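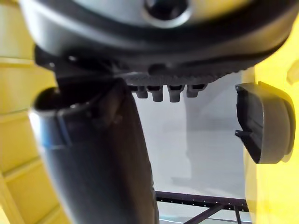

A toothed strip with a row of small pegs beneath it.

Bus stop at Bråten business park to move in August

The bus stop outside the Bråten business park will move to the north side of the site when the new timetable starts in August, the town's transit office said on 18th June. Route 247 will no longer turn in at the main gate and will stay on the county road instead.

The change cuts 4 minutes from each trip, according to the office. It also leaves people who work at the south end of the park with a longer walk, part of it along a stretch of road that has no sidewalk.

"The bus spends too long getting in and out of that gate, especially in the morning," said Helge Lindqvist, who plans routes for the town. "We looked at keeping the old stop for the first two runs of the day, but drivers would have had to follow two different routes."

A temporary gravel path will be laid before the switch. A paved one with lighting is in next year's road budget, which has not been approved yet. 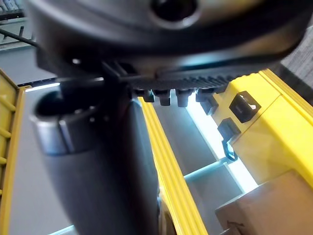
Close view of a dark gray housing with a round opening near the top.

Tenants were told about the plan in May and had three weeks to comment. Most of the letters dealt with the path, snow clearing and the lack of a shelter at the new stop. The town has since agreed to put up a shelter with a bench. Snow clearing will be handled by the park's owner, Distideo, as far as the property line and by the town from there to the road.

Zodwa Mabuza, office manager at Brurenent, one of the firms at the south end, said several of her coworkers ride the bus every day.

"In summer it's a nice walk. In January it's dark both ways," she said. "I would like to see the lights go up first and the stop move afterward."

She has asked the landlord to open the fence behind the Brilletti warehouse so that people on foot can take a shorter way through. Distideo said it is checking with its insurer and expects to answer before the summer break. 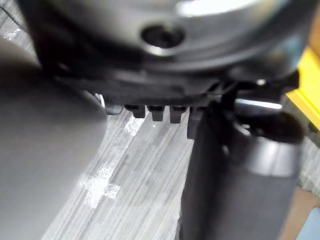

Light falls on the curved top of the dark gray housing.

The evening service will not change, apart from the location of the stop. The last bus toward downtown will still leave after the late shift, and weekend buses will keep running every two hours. Monthly passes remain valid.

Signs with the new times go up at both stops in July. The old shelter by the main gate will be taken down in the fall.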